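Poker night buy-in: is 20 too much?

cardshed
Posts: 506
We moved our home game to the back room at Brandham and the old group wants to raise the buy-in to $20. Half the table is new. I'd like to keep it at 10 with one rebuy before the break. Blinds go up every 18 minutes. What do other people do?
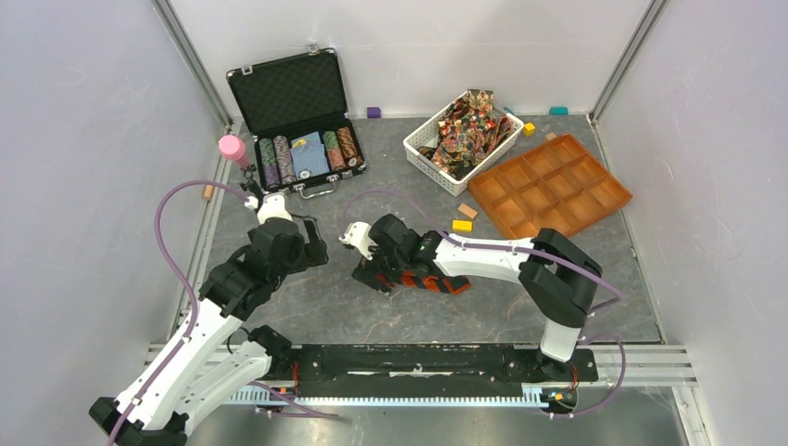
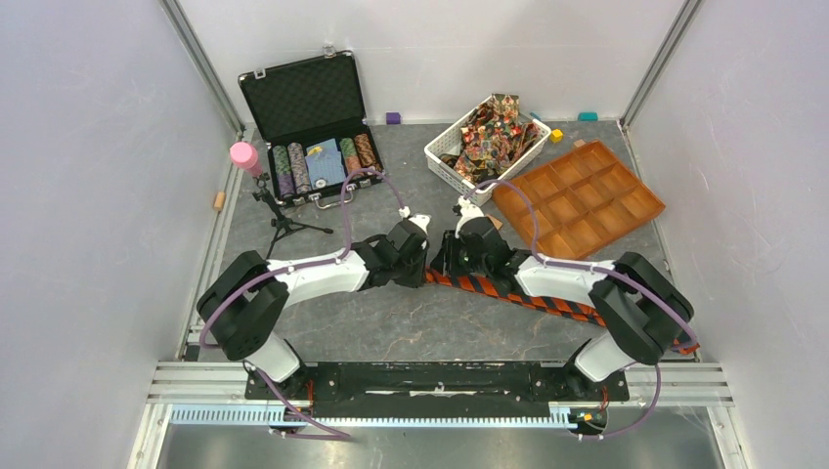 Bhatia
Twenty is fine if you only play once a month. At 10 people shove with anything and the first hour is a coin toss.

riverrat_2
Disagree. New players shove because of the rebuy, and the price has nothing to do with it. Drop the rebuy and leave it at 10.

Bhatia
We tried no rebuys at the Preltska game. Two people were out before the pizza came and sat on their phones all night. They didn't come back in December.

foldpre
Start a side game for whoever busts. Quarter stakes, dealer's choice.

cardshed
Posts: 507
We only have one set of chips, so a side game is out for now. I'll ask about 15 and one rebuy.

riverrat_2
15 is a pain for change. Have everybody bring fives.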